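Rooms and Housekeeping > Checklists

2020-10-13, by Mohammed-Awal Mahama

Bedside corner check, Cerkarel guest house, room 18

I use this list before a room is given back to the reception. Please write a comment on every line, also when the answer is yes.

1. Wall plates low on the wall. Fixed flat, no crack, no burn mark.
Comment: Press the edge with a dry finger only. Do not put anything in the holes.

2. Cables near the floor. No cable where a guest puts the feet at night.
Comment: In August we had one complaint for this, in another room. Keep the loop close to the wall.
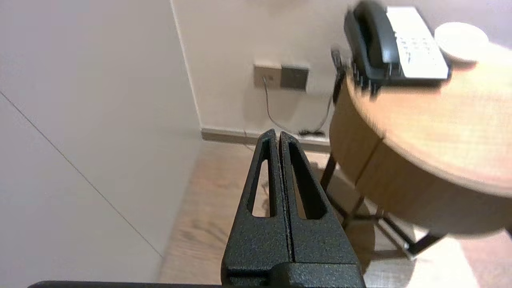 If a cable is too long, do not cut it and do not put it under a rug. Write it in the book and the electrician will shorten it.

3. Drawer of the night table. Opens and closes without force, rail is straight, no sharp screw.
Comment: Open it fully one time and look at the rail from the side. Check also the metal frame below.
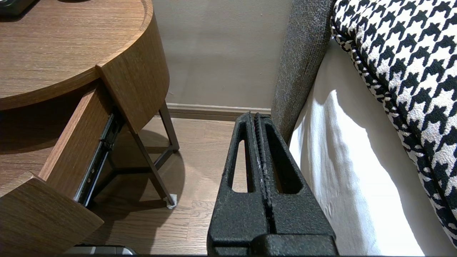
Item 3: drawer partly open, black slide rail at the side.

4. Top of the night table. Rim is smooth, no splinter.
Comment: Pass a soft cloth along the rim. If the cloth catches, the table goes to Rathore for repair.

5. Telephone. Handset sits well, cord is not twisted hard, buttons can be read.
Comment: Call the reception and wait for the answer. 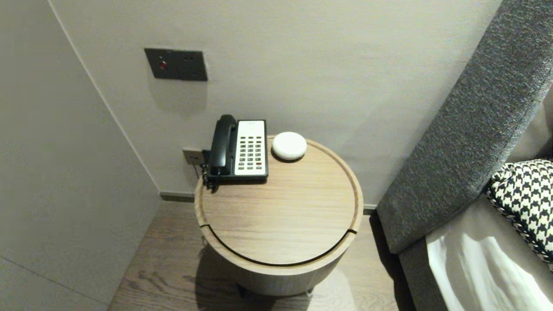 6. Drinks. No glass of water beside the telephone when the room is prepared.
Comment: The tray belongs on the desk.

Any line with "no" means the room stays closed until I sign.

Comments (3)

Jikance: Do you check the drawer also with weight inside?
Mohammed-Awal Mahama: Yes, one time a year, with two heavy books.
Clakesov: Very useful, I will print it for our floor.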